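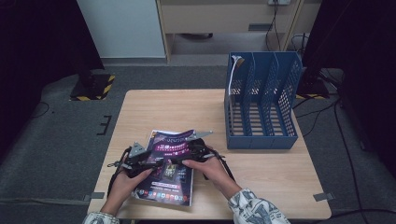 Wooden table.

Visit report: Trotico hoist works, Peltitz

The visit took place in January at the invitation of the sales office. Our interest was limited to wire rope hoists and end carriages for indoor cranes. Orysia Pavliuk of the test department led the tour, which started at 8 in the morning and followed the order of production as far as the hall layout allowed.

Drum and gearbox line

Rope drums arrive as cut tube and are grooved on two lathes. Groove depth and pitch are checked with a form gauge at both ends and at mid-length. One drum was pulled from the rack during our visit for a burr at the rope clamp seat and sent back to the bench. The reject card states the machine and the shift, and the same card stays with the drum through rework.

Gearboxes are assembled in a separate bay with its own door. Housings are bought in machined. Gears are cut elsewhere and ground on site. Backlash is measured on every unit and written on a plate inside the cover, where a service fitter will find it on first opening. We asked for the same figure to be printed on the outside of the delivery papers. The sales office will reply in writing.

Oil is filled at the works. Units for cold stores leave with a different grade and a blue tag at the filler plug.

Brakes

The disc brake is mounted on the motor shaft and released by a DC coil. Air gap is set with feeler gauges and then locked. The adjusting nut can be reached with the hoist on the trolley, but on the low-headroom version the limit switch box has to come off first. This adds time to a routine inspection and was noted as a point against that version. A revised bracket has been drawn. No date was given for its release.

Lining wear is read through a slot in the brake cover. The slot faces the wall if the hoist is hung the wrong way round, so the drawing for the customer's runway should show the orientation clearly. Our own drawings do not do so at present.

Load test

Each hoist is hung in a steel test frame over a pit. Weights are lifted, held and lowered, first at rated load and then with the overload. The overload limiter is set afterwards and sealed with lead. Mrs Pavliuk ran a unit through the full sequence for us. Creep speed was steady and the hook stopped without visible bounce. Motor current is logged on each lift and kept under the serial number.

Rope samples are pulled to destruction in the room next door. The supplier is Dương, under a frame order that also covers hooks and bottom blocks. Certificates are filed by reel number, and we were able to trace a reel from the hoist on test back to its delivery note without help.

Controls

The standard pendant is wired with 2 speeds for lifting and 2 for travel. Radio control is offered as an option under the name Sidus. The receiver sits in the main panel and needs one free terminal rail, which older panels do not have. A retrofit kit with its own small enclosure is in preparation. Pendant cables carry a strain wire on each side, and the clamp has been changed from plastic to pressed steel.

End carriages

Wheels are of cast iron with the flanges turned in one setting. We measured the wheel gauge on 3 finished pairs with our own tape and found them within the drawing. Buffers are rubber, bolted from inside the box section. Painting is done before the wheels go in. The paint shop was closed for a filter change.

Open points

Outside marking of gearbox backlash: Trotico to answer.
Limit switch bracket, low-headroom version: drawing to be sent.
Runway of 200 m at our north store: Trotico to quote for conductor rail in place of festoon cable, including expansion joints.
Hoist orientation on our drawings: to be added by our office before the next order.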